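Gascombe is a method for teaching robot arms to pick up and put down household objects, using recordings made by people with hand-held grippers. It was developed by Kazue Sugawara and Ivana Bustos as part of the Mendance project. The name covers both the way the recordings are gathered and the steps used to clean them before training.

Background

Earlier work in Mendance relied on teleoperation, in which an operator steers a robot arm from a distance. The results were good but slow to collect, and nearly all of them came from one laboratory bench. Robots trained on the bench data did poorly when the table, the light or the clutter behind the objects changed. Sugawara proposed leaving the arm out of the recording stage and sending people into ordinary homes with a gripper that matched the one on the robot.

Method

The person making a recording holds the gripper and carries out a short task, such as moving fruit into a box. A camera fixed to the gripper records the fingertips and whatever lies in front of them. The path of the hand is worked out afterwards from the video, and the opening of the fingers is measured in each image. Rooms are left as they are found. Recorders are asked to vary where they stand and the height at which they start, but not to tidy up or move furniture.

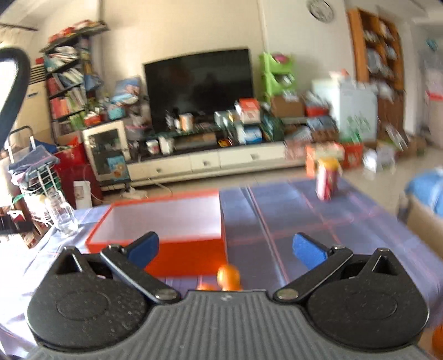 Each recording is cut into single attempts, beginning when the fingers are open and ending when the object has been let go. Attempts in which the hand path cannot be recovered are thrown out. Failed grasps are kept if the person goes on to correct them – a choice that Bustos argued for, on the grounds that a robot also needs to see how a missed grasp is put right.

The remaining attempts are used to train a control program called Evum. It takes in the two most recent images from the gripper camera and gives out a short run of hand movements, which the arm carries out before looking again. No map of the room is made, and the program is not told the names of the objects.

Results

The first full set, known as Cisternas, holds 2,143 attempts, of which 900 involve round fruit. In tests in homes that had not been used for recording, an arm trained on the whole set completed 79 per cent of its tasks. Most of the failures came while releasing the object, when one fingertip stayed in contact and dragged it sideways. Stacked objects were also hard to handle, as the upper one often rolled when the lower one was touched.

Limitations

The method depends on the camera sitting in the same place on the hand-held tool and on the robot, and small differences in mounting lower the success rate. A person can also reach into positions that a fixed arm cannot, so some attempts have to be removed before training for a particular robot. Force is not recorded, and Gascombe has not been tested on soft fruit or on tasks that need two hands.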